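The Tall Bear wooden tray for two small cups: a review after a few weeks of tea

I have been promising a proper write-up of this tray since June.

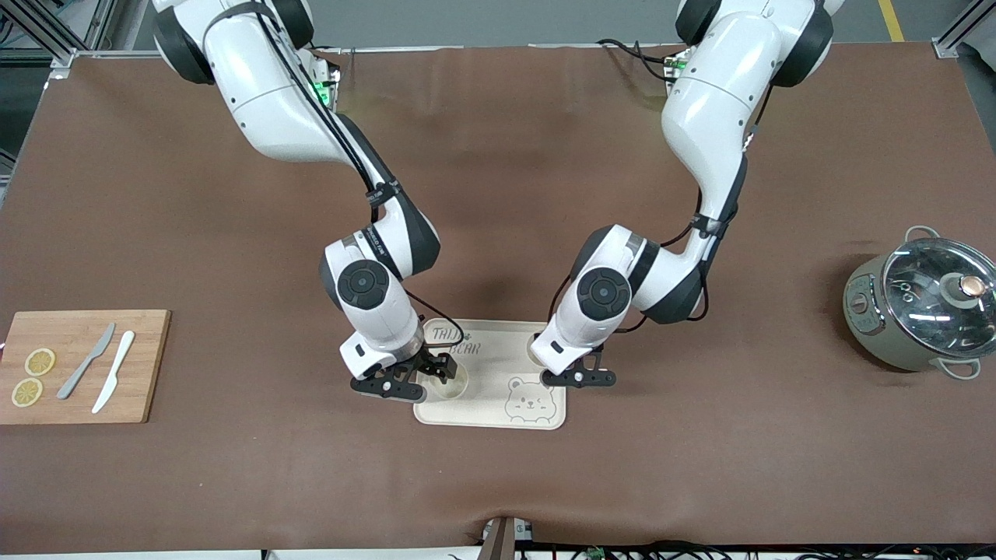

I'm a tea person, and more particularly a two-small-cups person, and for years I carried those cups about on whatever came to hand: a dinner plate, a biscuit tin lid, once (I'm not proud of it) a hardback atlas. They slid. They always slid, and always on the same bit of the hallway where the floorboards dip, so by the time I reached the sitting room there was more tea under the cups than in them. When I saw a pale wooden tray with round recesses for the cups to sit down into, I was more or less sold before I'd read another word about it.

I bought mine from Hastenier, the little homeware shop in Drenthorpe, where it was on the shelf next to the egg cups. It came in plain brown paper with a bit of string, which I have kept, of course.

First, the looks. It's a rectangle with softly rounded corners, in a light beige wood that seems to go with everything I own, and the words TALL BEAR are on the upper left in dark, loopy lettering, one word above the other. Down in the lower right there's a bear's face engraved in simple lines, with round ears, little closed eyes and a small smile. I thought I might find the bear a bit much after a week. I've grown very fond of him! He looks as though he has just had a nap and would quite like another, and at half past three in the afternoon that's very much how I feel too.

Now the recesses, as they're the whole point. One is at the lower left and one at the upper right, so the cups sit on a diagonal with the bear tucked in below the right-hand one. I did wonder whether that would make it awkward to carry. It doesn't, or not for me. The two cups balance each other nicely, and if you put it down between two people each of you has a cup more or less on your own side. My small round cups drop in with a bit of room to spare, so you can lift them out without pinching at the rim. I also tried a Luva espresso cup, which was fine, and a Venter mug, which was hopeless, far too wide in the base, and ended up perched over the bear's face like a hat. If you drink your tea by the pint, please measure your mugs before you get your purse out.

Carrying is so much better than it was. I've been up and down the hallway with it twice a day and have had one spill, when the cat and I disagreed over who was going through the door first. I wouldn't call it a big tray, mind you. There's space for a couple of biscuits between the cups, or a very small jug, but a teapot has to travel separately and I do a second trip for it.

As for cleaning, I wipe it with a damp cloth and stand it on its edge by the window to dry. The recesses need a bit of extra attention because drips gather in them, and I go round the bear's lines with an old soft toothbrush when crumbs get in. I don't put it in the dishwasher and I wouldn't leave it soaking in the bowl either. I rubbed a little food-safe oil into it on 16th July, mostly because I had the bottle out for the chopping board, and it came up beautifully.

My grumbles are small. I'd have liked handles, or even just a finger groove at each end, and I do wish there were a version with deeper recesses for people with dips in their hallways. My sister would like one with a cat on it, but I've told her she can write to them herself.

Would I buy it again? Yes, and I very nearly have, as there's a birthday coming up and I know somebody who is still using a biscuit tin lid.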